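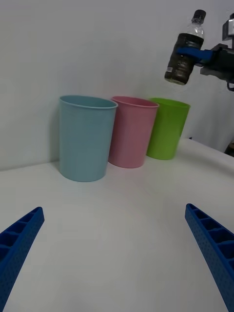
White tabletop, blue gripper fingers open

"table it" — which way do YOU use it?

thaler_k
quick one, need an answer before Saturday. writing meeting notes for work (Zaltura, half the team is in the US, half all over). my boss said in the call "let's table the pricing thing." I wrote down that we postpone it. guy from the Horkthorpe office emails back, why is it postponed, she said we'd discuss it. so which is it?? English is my third language and I thought I had this one

mossback
US: table = put off. UK: table = bring up for discussion. Literal opposites. Where's your boss from?

thaler_k
Canada originally, then Leeds, now Denver. so no help

mossback
lol. ok ask her

Drilosier
Not quite right about the UK. In a formal meeting yes, you table a motion, you table an amendment. In ordinary office talk plenty of younger British people use it the US way now. I've heard both in the same meeting. I'd never assume.

pencilcase80
Never heard a British person use it to mean postpone. not once. 20 years in local goverment here

Drilosier
Local government is exactly where you wouldn't hear it though. Formal procedure. Go sit in on a software company call.

pencilcase80
no thanks

gwen_in_transit
I teach this one! Upper intermediate, unit on meetings. I tell students to understand both and say neither. "Let's put that off till next week." "Let's talk about that now." Done. Same with "moot point" btw, Americans mostly mean it doesn't matter any more, older British use is that it's open to argument

mossback
moot is a whole other thread pls

Lachlan Waaka
NZ here, we go with the British one, at least in anything official. You table a report = you put it in front of people. But my daughter says "table it" for "leave it" and she's never lived anywhere else. Picked it up from TV I guess.

Small thing for the OP — "on the table" means the same everywhere as far as I know. An offer's on the table, it's available. "Off the table", no longer available. It's only the verb that causes trouble.

thaler_k
that is useful thanks. so "put it on the table" is safe?

Lachlan Waaka
I'd say so. "Lay it on the table" I'd be careful with, in some rule books over there it means set aside

gwen_in_transit
Yes, careful with lay. And "put your cards on the table" is something else again: be open about what you want or what you're planning. Example: "I'll put my cards on the table, I'm applying for other jobs."

Also "bring to the table" = contribute. "What does she bring to the table?" Not food (unless it's food)

pencilcase80
"under the table" = secretly, usually money. "He was paid under the table." And "turn the tables", now you have the advantage when the other person had it before. Might as well do the set

thaler_k
wait, I learned drink someone under the table. that is not secret

pencilcase80
no that's just being able to drink more than them, different one

mossback
US people also say "off the books" for the paid one. or "cash in hand" but thats more UK

Drilosier
Back to the verb for a sec. My guess for why it split: same picture in both cases, papers put down on a table. One side thinks of them being put down so everyone can look. The other thinks of them being left there while you get on with something else. Haven't checked this anywhere so treat as a guess.

gwen_in_transit
Makes sense to me and I think that's more or less what my old dictionary says. will look when I'm home

hob_nail
Disagree with the "say neither" advice. If you work with Americans, say table. They all know it, it's short. You can't go through life avoiding every word with two meanings

gwen_in_transit
two OPPOSITE meanings. In meeting notes. That people act on. I'd avoid it

hob_nail
"sanction" has opposite meanings too, and "oversight." People cope

gwen_in_transit
Thaler_k's colleague didn't cope, that's the thread :)

hob_nail
fair

mossback
somebody should count how many threads we've had on this. search gives me 499 results for "table" but most are about furniture and times tables

thaler_k
ok update. asked her. she meant postpone, but then she said "well, park it" and the Horkthorpe guy was happy. is park ok everywhere?

Drilosier
Park it is fine. Means leave it for later, both sides. A bit office-y. Also "shelve", but that's stronger, I'd take it as the plan might never come back.

Lachlan Waaka
Agree re shelve. "The project was shelved" sounds pretty final to me

pencilcase80
I'd shelve something for a year and bring it back, doesn't sound final at all. but park is safe yes

thaler_k
changed the notes to "postponed to next meeting." thank you all, now reading the moot threads

mossback
good luck in there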